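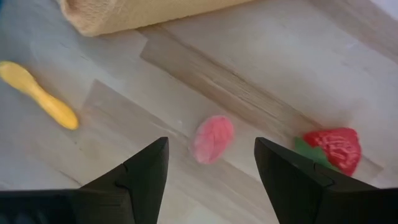 Zdenka Delić

Una two-finger gripper, from Girarwood. Black fingers, tapered tips, wide opening. Does small light stuff, toy strawberries included. Ships in 8 days, spare tips in the box.

What changes on the floor: sorters stop bending over the bench all shift. They set up, check, fix the odd miss. Training is 11 hours, paid, on shift. Our packing crew was wary untill December, now they fight over who runs it. No jobs cut here.

Order no. 2033. Tip set 285, sold seperately after the first.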